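Reading time: 3 minutes

Section 4. Preparing the Gandska Projector for a Public Screening

This section applies to community halls, libraries and small theaters that show feature films with the Gandska projector and the Lulmont playback unit. Complete Section 3 (Mounting and Power) before you begin.

4.1 Before the Audience Arrives

1. Switch on the projector at least 30 minutes before the advertised start time. The lamp indicator changes from amber to green when the unit is ready.

2. Connect the playback unit to the port marked FEATURE. The port marked AUX is intended for slides and announcements only.

3. Load the film and select Check Title. Confirm that the title, running time and language on the display match your booking sheet.

Note: Films supplied on a Gusard drive may take several minutes to appear in the title list. Do not remove the drive during this time.

4. Set the picture shape. Choose Wide for most recent features and Standard for older films. If black bars appear on all four sides, return to the menu and select Fit to Screen.

5. Play the opening scene and walk to the back row. Dialogue should be clear at sound level 16. Raise the level in small steps if the hall has heavy curtains or carpet.

Caution: Do not look directly into the lens while the lamp is lit. Keep the area in front of the projector clear.

4.2 Family Matinees

1. Select Matinee from the Program menu. This setting lowers the loudest passages and leaves the house lights partly on.

2. Turn on captions if they have been requested - the setting is kept until the playback unit is switched off.
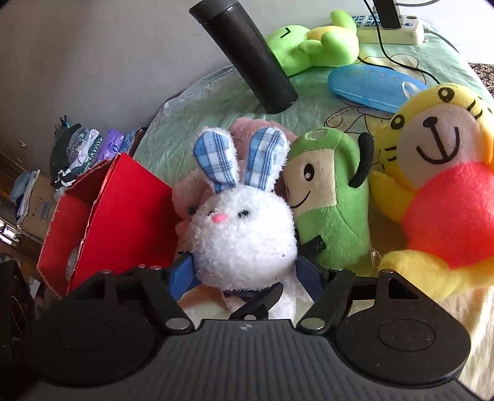 3. Add an intermission under Program, then Breaks. The film resumes from the start of the interrupted scene.

4.3 After the Screening

1. Select End Program and wait for the fan to stop before disconnecting power.

2. Record the lamp hours in the log. Replace the lamp at 2000 hours, using Aitken part 46 only.

Related sections
Section 3. Mounting and Power
Section 5. Captions and Audio Description
Section 6. Lamp Replacement
Outdoor Screenings: October Supplement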